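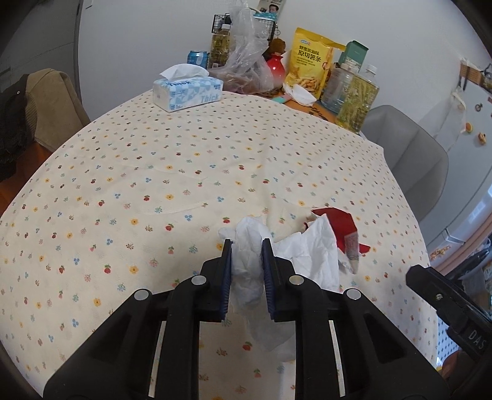

Mfinanga opens bookings for shared table clearing sessions in Hernside

26 July 2025

Mfinanga, the household support service based in Hernside, has today opened bookings for its autumn programme of home tidying sessions. The first visits will take place in September and will be offered to 177 households across the town.

Each session deals with a single piece of furniture, most often the dining table. In many homes the table serves as larder, snack shelf and writing desk at once. Crumpled tissues gather on the cloth beside bottles of cooking oil, drinks, crisps and plastic bags of shopping, and there is little room left for a meal.

Under the programme, a trained visitor works alongside the householder. Used tissues and wrappers are cleared first. Food and drink are then moved to a cupboard or basket, and the tablecloth is taken off and shaken out. Items the householder wishes to keep within reach, such as a tissue box or a soft toy, go back on the table last.

"People often ask us to begin with the cupboards," said Rehema Gachanja, Head of Home Visits at Mfinanga. "We begin with the table, where the family sits down every evening."

A pilot held in the Drarner district earlier this year covered 574 visits. Hryhorii Stetsiuk, who managed the pilot, said that most householders had asked for a second appointment.

Sessions are free of charge to residents aged 60 and over. Other households pay £12 per visit, and a block of five visits may be booked in advance. Applications may be made at the Mfinanga office in Hernside during opening hours.

ENDS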